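Suvorden (software)

Suvorden is a control and planning program for robot workstations with two arms. It takes in camera images and joint readings, works out a motion for both arms at once, and sends position targets to the arm controllers at a fixed rate. The program was started by Radomír Slanina as a set of scripts for recording demonstrations and was later rewritten as a standalone package. It is used mainly for handling tasks in which each arm holds a part of its own and the two parts must be brought together, passed across, or set down in a given order.

Name and origin

The first version had no name and was kept in a folder called "both". Slanina gave it the name Suvorden when the motion planner was split from the recording tool. The recording tool kept its own code base and is now called Rajput. The two are usually installed together, and recordings made with Rajput can be opened in Suvorden without conversion.

Early versions treated the two arms as separate robots that shared a clock. Each arm had its own planner, and a third process checked the results for collisions. When a collision was found, one of the arms had to wait. This worked for sorting but gave poor results when the arms had to meet over the middle of a table, where the waiting arm was often the one that needed to move first. The rewrite replaced the separate planners with a single one that treats both arms as one machine with many joints.

Structure

Suvorden runs as four processes: a state reader, a perception process, the planner, and a command sender. They exchange messages through shared memory. The command sender has the highest priority and does not depend on the others to keep going. If no new plan reaches it in time, it slows both arms along the last valid path and then holds position.

The state reader collects joint angles, gripper positions, and motor currents. It stamps each reading with the time it was taken, which matters because camera images arrive later than joint readings. The perception process uses these stamps to look up where each arm was when a given image was captured. Without this step, an object seen by a moving wrist camera would be placed slightly behind its true position.

Each of the four processes writes its own log. A separate viewer, Drovach, lines the logs up on one time axis and can replay them at reduced speed. It also shows how long each planning step took and marks the steps that ran over their limit.

Perception

The usual camera layout has one fixed camera looking down over the work surface and one on each wrist. The fixed camera gives a rough position for every object. The wrist cameras, carried on brackets above the grippers and tilted inward, supply the detail needed near the point of contact. 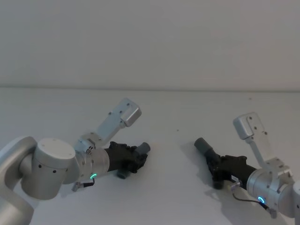

Two-arm workstation with wrist-mounted cameras; a dark cylindrical object is held in each gripper. Photo: Fluvirwood project archive

Once an object is in the hand, Suvorden stops tracking it as a free body and attaches it to the gripper in the internal model. The angle at which it is held is estimated at the moment of the grasp and corrected as new wrist images arrive. Long, narrow objects are a common source of error. The fingers hide the middle of the object, so the estimate has to be made from the two ends, and if one end is close to the table or in the shadow of the gripper it may be missed. In that case the program falls back on the known length of the object, if one has been entered, and fits a straight line through the grip point.

Plain backgrounds make this easier, but they also remove the features that the fixed camera would otherwise use to check its own position. Suvorden therefore runs its camera calibration against the arms themselves. Each arm moves through a short series of poses, and the program compares where the wrist appears in the image with where the joint readings say it should be.

Planning

The planner works on a short stretch of motion at a time. It begins with a coarse path for both arms and improves it in repeated passes until the time limit is reached. The default setting allows eight passes per planning step. A path that still contains a collision after the last pass is thrown away, and the previous path stays in use.

Three kinds of rules can be set for a task. Hard limits, such as joint range and minimum distance between the arms, may never be broken. Soft limits, such as keeping an object level, can be broken at a cost. Order rules state that one event must come before another, for example that the left gripper must not open until the right one has closed. Order rules were added last and are the part of the program that most users edit by hand.

Held objects are included in the collision check. Each is wrapped in a simple shape, either a box or a capsule (a cylinder with rounded ends), which is made a little larger than the object to allow for error in the estimated angle. When two held objects have to touch, the extra margin is removed step by step over the final part of the approach. Brackets, cameras, and plugs on the arms are modeled in the same way. Cables are not. Users are advised to enclose a hanging cable loop in a box that covers the space it may swing through, although this takes away some of the room in which the wrist can turn.

Control

Position targets are sent to the arms 600 times per second. The planner is much slower than this, so the command sender fills in the points between planned positions with a smooth curve. When a new plan arrives, the old and new curves are blended over a short interval — an abrupt switch would make the arms jerk.

Grippers are handled by force once contact is detected. The program closes the fingers until the motor current reaches a set level and then holds that level. A sudden drop in current is reported as a possible slip. By default a slip report pauses both arms, including the one that did not report it. This can be turned off for tasks in which the arms work on unrelated parts.

Recorded demonstrations

Suvorden can start from a demonstration in place of a written task. A person guides the arms through the task, Rajput records the motion, and Suvorden uses the recording as its first coarse path. The planner then adjusts the path to the current positions of the objects. The Fluvirwood project, which maintains a shared set of recordings, holds 492 demonstrations in the Suvorden format. Nine of them are kept apart as a test set and are run against each new release before it is published.

Limitations

The program assumes rigid objects. Cloth, bags, and wire can be picked up but are not modeled after the grasp. Shiny surfaces remain difficult for the perception process, and the manual recommends soft, even lighting. Planning time also rises sharply when both arms work in a small area, and users report that the planner may then return the same path several times in a row before finding a better one.

Only two arms are supported. A branch with support for a third arm exists but has not been merged, mainly because the order rules are written in terms of left and right.

See also

Drovach (log viewer)
Fluvirwood
Motion planning
Rajput (recording tool)

This page was last edited on Wednesday, October 2, 2024.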